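Reduced-salt soup trial at the Eka canteens: second progress report
Prepared by Gerrit Geerts for Marjatta Hämäläinen, Vindia fund
29/03/2019

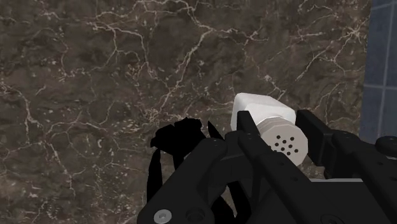
The trial has now run at both canteens for the whole of the reporting period, and I am less sure of its value than I was when we applied. The headline figure looks good. Of the 604 comment cards handed in at lunch, only 101 complained about taste, and that is the number the canteen managers like to quote. I would ask you not to quote it yet.

My first problem is who fills in the cards. People who dislike the soup can buy a sandwich instead, and then they never get a card. The tills at Wolline record soup and sandwiches under one button, so we can't tell how many diners switched. I asked for the buttons to be split in the first week. The supplier has agreed twice and done it once, at the other site.

My second problem is the recipe. The agreed change was less salt in the stock and nothing else. At Ahn the cooks also began adding more onion and a squeeze of lemon, which made a better soup and a worse trial. I don't blame them – they have a line of hungry people to feed – but the two sites are no longer testing the same thing, and I have stopped adding their results together.

Then there is the question of what people do at the table. A diner who gets less salt from the kitchen may simply put it back. Our application promised to measure this by weighing the shakers before and after lunch. The weights went up on several days at Wolline, and the likeliest explanation is that shakers were refilled in the middle of service. I have left those days out, and what remains is too thin to support a claim either way.

Spending is within budget. We have used none of the 1000 set aside for posters and I would like to keep it that way. Telling people that the soup has changed would give us one more thing to untangle, and I have yet to see a poster change what anyone eats.

What I am asking for is permission to move the poster money to a part-time observer at Wolline, who would note refills and sandwich sales by hand until the till is fixed. I would also like to go back to the plain recipe at Ahn. The head cook is against it and has asked to put her case to you directly.

The draft summary from your press office says the trial "shows diners don't miss the salt." Please take that line out. The next set of till records is due before the end of the trial, and I will send it on with the shaker weights, including the days I have excluded.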